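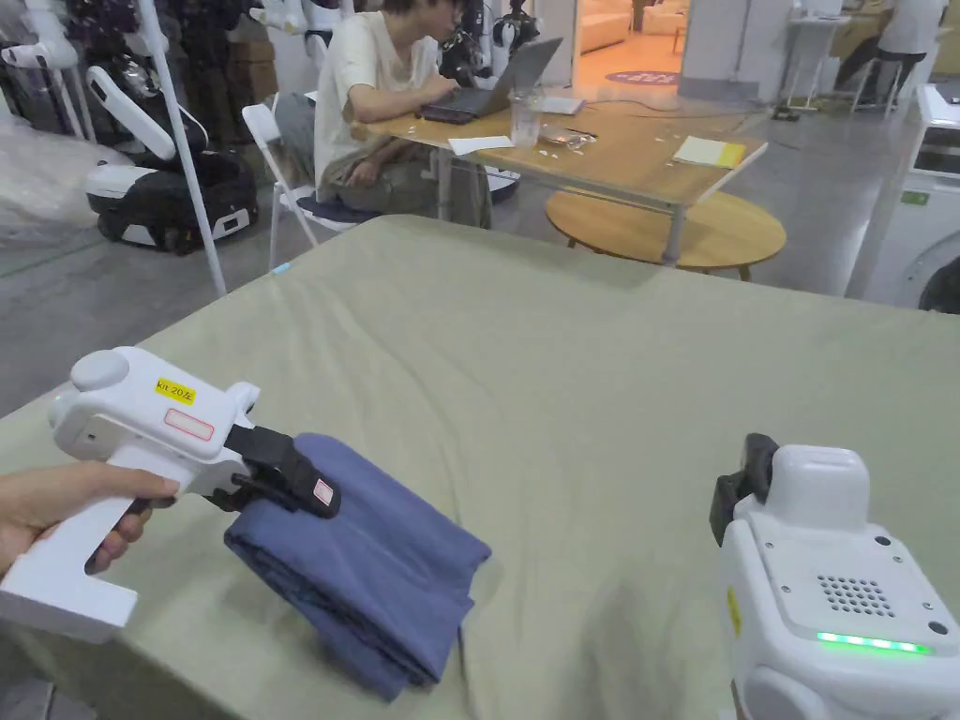 Luletti Paired Hand Grippers: Workplace Review

Prepared for the Biston textile services group by Ayane Morikawa, Operations Review
5th December

Summary

The Luletti paired hand grippers were purchased for staff who demonstrate garment handling to the folding system under development at Biston. An operator holds one unit in each hand and handles clothing with the jaws in place of the fingers. The recordings are then used to train the robot arms. This review covers the grippers as working tools, together with the changes their introduction has made to the jobs of the people who use them. It does not assess the folding system itself, which is the subject of a separate report by Milan Van Hecke.

The grippers are recommended for continued use, with reservations concerning the length of shifts and the pay grade attached to demonstration work.

Conditions of the review

The trial ran for eight weeks and ended with 3587 accepted recordings. Operators were drawn from the finishing department, which employs 73 people, and all had experience of hand folding. Most of the work was done on shirts, light trousers and children's clothing. Towels were included at the start and dropped at the request of the engineering team.

Grip and handling

The pistol-style grip is familiar to anyone who has used a barcode reader or a label gun, and new operators needed little instruction in how to hold the unit. Control of the jaws took longer to learn. An experienced folder gathers information through the fingertips without thinking about it: the thickness of a seam, whether one layer has been picked up or two. The Luletti gives back very little of this. Operators reported that they learned to watch the cloth more closely, and several found this tiring for the eyes during the first two weeks.

The jaws hold an edge of jersey or brushed cotton well. Performance on smooth linings is only fair, and a garment that slips halfway through a fold must be laid out again from the beginning. Joaquín Fuentealba, the most experienced operator in the trial, advised his colleagues to take hold of a garment slightly farther in from the hem than they would by hand. This advice has been added to the training sheet and has reduced the number of rejected recordings.

The weight is acceptable for short periods. It becomes noticeable in the wrist when an operator has to hold one side of a garment up while bringing the other across, and it is the main reason this review recommends a limit on continuous use. Operators with smaller hands also found the reach to the front of the grip uncomfortable. Luletti does not supply a smaller size.

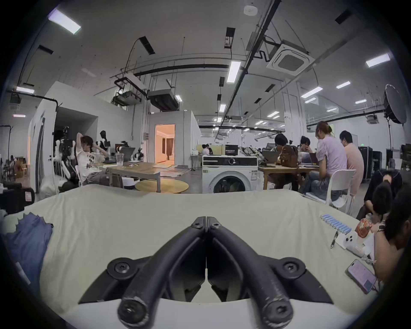

Work surface and surroundings

A cloth-covered table was preferred to a bare one by every operator consulted. Jaws can be brought down onto it without a hard knock, and a sleeve is easier to lift from a surface that gives a little. The drawback is that the cloth creeps toward the operator in the course of a session and must be pulled straight. Clips along the far side would be a simple improvement.

Management should also give thought to the room. Demonstration takes place in a shared space, alongside people working at laptops and holding conversations. Some operators welcomed this after years beside the pressing line, where hearing protection makes talk impossible. Others said they felt watched. Both views were put forward with some force at the February meeting, and the present arrangement — shared by default, with a quieter table available on request — is a reasonable compromise.

Wear and maintenance

Scuffing of the contact parts should be expected with daily use and has no bearing on the recordings so long as the surface does not catch on knit fabrics. Screws require regular checking. One operator noticed a slight rattle and continued for most of a morning before reporting it, and the recordings from that period had to be set aside. Checking is now part of the routine at the start of a shift. Replacement parts ordered through the distributor, Prydderch, arrived promptly, although the invoices were wrong on two occasions and required correspondence.

Effects on staff

Most of the questions received by this office concerned jobs. Staff asked, quite properly, whether they were being invited to teach a machine to replace them. The written position of the group is that no finishing post will be removed while the current agreement is in force. That is a limited assurance, and it should be described to staff as such.

What has already changed is the content of the work. A folder on the line is judged by output. A demonstrator is judged by consistency, and a slow, clean fold is worth more than a quick one. Romain Pruvost, who was among the fastest hand folders in the department, had a high rate of rejected recordings until he slowed down, and he told the review that he found the adjustment unpleasant. Other operators, among them some who had struggled with line targets, did very well.

Demonstrators also make decisions that were formerly left to supervisors, such as whether a badly creased garment should be recorded or returned. They are still paid at the folding grade. Paavo Miettinen, who represents the finishing staff, has asked for a separate grade, and this office supports the request.

Recommendations

Continuous use should be limited to 45 minutes, followed by other duties.

A smaller grip should be requested from Luletti before any further order is placed.

Rejected recordings should be discussed with the operator concerned and should not be used in performance reviews.

The demonstration grade should be settled before the next group of operators begins training. Comments on this review may be sent to the Operations Review office or given to any shift supervisor.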